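November, 6.40 a.m.

Condensation again on the lower third of the bedroom window, none on the landing. The Gruvis meter gave 7 degrees on the inner sill before the heating came on. Wiped the glass, opened the top vent two notches, left the door ajar. Relative humidity fell slowly, then stuck. I suspect the outside wall behind the wardrobe is the cold spot and the window merely shows it first.

Moved the wardrobe out by a hand's width. Wallpaper sound, skirting slightly soft at the corner nearest the street. Pressed it with a screwdriver: gives a little, does not crumble. Marked the edge of the soft part in pencil and will check it again in two weeks.

Read the chapter on vapour barriers in the Hajdu manual over lunch. It is clear on lofts and poor on solid brick. The table of dew points is useful and I have copied it into the back of this book. The advice on lining paper I would ignore.
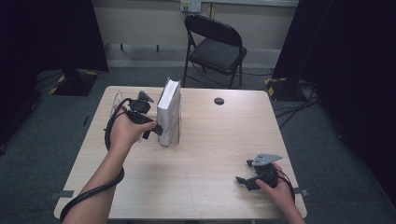 Thick white book, upright on the table.

Rang Trotitz about the extractor fan. The replacement motor is 32 pounds plus postage, delivery seven working days. Ordered it. The old one still turns but rattles on the low setting, and the flap outside no longer closes fully, so cold air comes back down the duct when the wind is from the Jondthorpe side. Bent the flap hinge straight with pliers as a stopgap.

Heating off at ten. Vent left open overnight, wardrobe left where it is. Must buy a second meter for the landing, as comparing the two rooms with one instrument means waiting for it to settle each time. Bin bags also needed.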